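Date: 2023-03-09
Subject: Re: [sidon-residents] Clearing the common room before the tile work
To: sidon-residents list

On the Sidon list, an earlier message said:

> I can help with the common room but I need to know what stays and
> what goes. Last August we moved everything twice. Also, does the
> fan go to storage or not? It takes up room in there and the
> storage unit on Sarmiento is nearly full.

The fan stays. It gets hot on that side of the building by late spring and I don't want to dig it out again. The round brown armchair stays too. The pink cushion and the grey pillow can go to anyone who wants them. Reply to the list and they're yours. 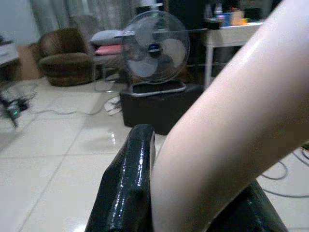
Fan on the black stool, armchair to the left, cushion and pillow between.

I got a price from Flikus for regrouting the floor. It is $325 for the room if we clear it ourselves. If they have to move the furniture they add a fee, and they would not tell me how much over the phone. They need 2 days, and no one can walk on the floor until the second evening.

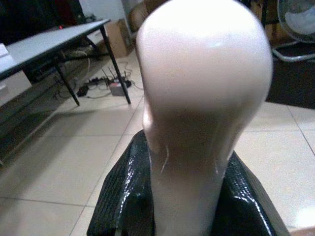 The internet is the part I'm less sure about. Cendatel says their equipment can be unplugged for the work as long as it goes back on the same outlet. The router is on the floor under the light grey table, so it has to come up before the grout is cut. Please don't pull any cables until I have put tape labels on them. The table can go in the hallway, long side against the wall.

Small things on the floor are the other problem. I'll leave an empty carton by the door. Put anything loose in it and we can sort it out later. 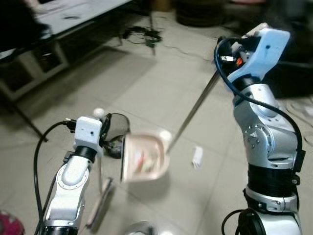
One reply off list asked whether the grout needs doing at all this year, and whether a good scrub and a sealer would hold it until next spring. Maybe. Flikus said sealing over old grout would be cheaper but they wouldn't guarantee it. If more people prefer that, say so on the list before I pay the deposit.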